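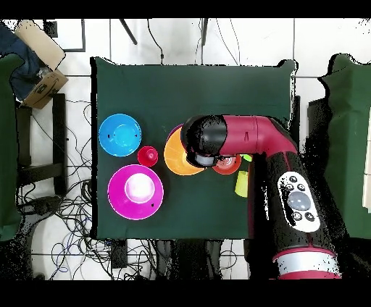
Carkach arm over bowls and cups on the green cloth.

Carkach tabletop arm, service notice, March 2020

We love this little arm, and we want you to know about a fault in it! On units below serial 1172, the wrist can sag when power drops. In our tests it sank 40 mm before the brake caught. Please keep hands off the table while the arm is live, and fit the Rolico brake kit (15 minutes, 2 screws, no recalibration).
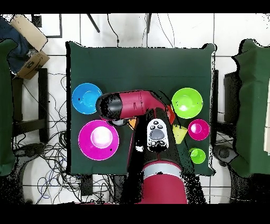 Noémie Besson wrote in to ask if the sag gets worse with a heavier gripper. It does, and the kit fixes that too. Great question!

The new brake grabs so fast you can hear it click. Arms shipped from our Nudholm shop since November already have it.

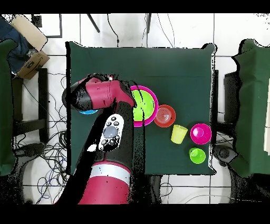
Arm at the table, control panel facing up.

Kits are free for registered owners. Write to Odette Cordier at the parts desk with your serial number.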